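Running Clubs That Give Back: A Chat With the Hedorell Organizer

June, by Trostov
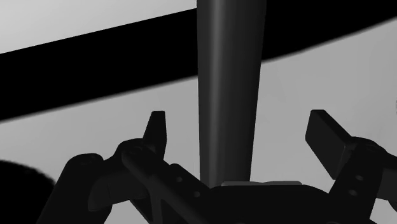 What does a running club have to do with social good? Quite a lot in Hedorell, where every member pays a small fee per race and the money goes to buying shoes and kit for kids who want to join the junior group.

I caught the organizer on the phone at 7 in the morning, before work. Bad line, lots of traffic. She asked me to leave her name out, said the club should get the attention, so fine.

First thing I wanted to know was how it started. "Two of us, moaning in a parking lot," she said. "My friend's son had quit track. He'd outgrown his shoes and didn't want to ask for new ones. We thought, well, we've got a garage full of old shoes, somebody must want them." They didn't, much. Wrong sizes, worn heels. So the club switched to money pretty fast.

Now there are 134 members. Not all of them run. A few just walk the loop at Grunthorpe and stay for coffee, which she's happy about. "They pay the same fee as the fast ones. And they bring better cake."

The fee is 5 dollars a race. I said that sounded low. She laughed. "It's low so you don't have to think about it. If it was twenty I'd get emails." Most of the races are 5K, one longer one in the fall that she says she'll never organise again, and she's said that every year.

The juniors were what I really called about. Around 30 kids, middle school age mostly. Shoes, a shirt, bus fare if they need it. No forms about what the parents earn. She got quite sharp on this. "I had to fill out those forms as a kid. Free lunch, free coat, free everything, and always a form with a box to tick. I'm not doing that to anyone over a pair of sneakers." What if somebody takes shoes who could pay? "Then they've got shoes. Next."

Do the kids have to race? No. Some do, some hate it. One girl only wants to do hills, apparently, nothing flat. The coaches let her.

Asked about sponsors. Long pause, or the line dropped, not sure. Öztürkmen, the bakery by the bridge, gives bread rolls after the longer race and wants nothing for it except the trays back. A bigger company offered to pay for all the shirts if its logo went across the front. The members voted and it was close, closer than she liked. They turned it down. "I voted no. I still wonder a bit. That was a lot of shirts."

Does she get to run herself? "Hardly. I hold the stopwatch and tell people where the bathroom is." She did do the Grunthorpe loop in spring, her first in ages, and her knee let her know abuot it for a week. She's doing the stretches now. Most days. Some days.

What's the worst part of the job? "Safety pins. For the numbers. We buy boxes of them and they vanish." Best part took her longer. She talked about the first practice after the new shoes come in, when the kids all run up and down the path checking if they're faster. "They always say they are."

Next up is a relay, adults and juniors mixed on the same team, which was the kids idea. The adults are nervous, she says. Sign-up is on the board by the Grunthorpe gate, or just turn up and tell whoever has the clipboard. Bring your own water, the fountain there is still broken.

She had to go then, bus was coming.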